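Checkliste Strahlenschutz und Gerätesicherheit, Bestrahlungsraum 3
Praxis für Strahlentherapie Van Beek
Begehung im Oktober, ausgefüllt von Marijke Smits, gegengelesen von Dzifa Sulemana

Liebe Kolleginnen und Kollegen, vielen Dank, dass ihr euch wieder so geduldig durch die Räume habt begleiten lassen. Ich schreibe die Kommentare diesmal etwas ausführlicher, weil beim letzten Mal doch viele Rückfragen kamen.

1. Türkontakt und Warnleuchte
In Ordnung. Die Leuchte im Flur geht an, sobald die Tür geschlossen und die Anlage freigegeben ist. Das Glas bitte bei Gelegenheit einmal abwischen, es ist doch recht staubig geworden.

2. Not-Aus-Taster
In Ordnung, alle geprüft. Der Taster neben dem Waschbecken sitzt weiterhin ein wenig schwergängig – Lies Dierckx hat ihn schon bei der Haustechnik gemeldet und fragt dort noch einmal freundlich nach.

3. Sprechanlage und Kamera zum Patienten
Mit Einschränkung. Das Bild ist gut, der Ton rauscht aber so stark, dass ältere Patienten uns kaum verstehen. Bis zur Reparatur bitte langsam sprechen und vorher ein Handzeichen für »Pause« vereinbaren.

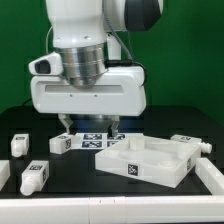
4. Lagerungshilfen und Masken
Nachbesserung nötig. Im Regal lagen zwei Kniekissen mit eingerissenem Bezug, die habe ich gleich herausgenommen. Die Masken sind ordentlich beschriftet, ein großes Lob an das Frühteam!

5. Dosimeter
In Ordnung. Das Dosimeter mit der Nummer 311 lag allerdings in einer Kitteltasche und hätte an den Haken gehört. Bitte denkt daran, auch wenn es abends schnell gehen soll.

6. Fluchtweg und Beleuchtung
Nicht in Ordnung. Vor dem Ausgang stand ein Wagen mit Kartons von Gullano, fast 10 Minuten lang hat sich kein Besitzer gefunden. Der Wagen kommt künftig in den Lagerraum.

Offene Punkte gehen an Dumisani Jacobs, Nachkontrolle mit mir um 8 Uhr vor dem ersten Patienten.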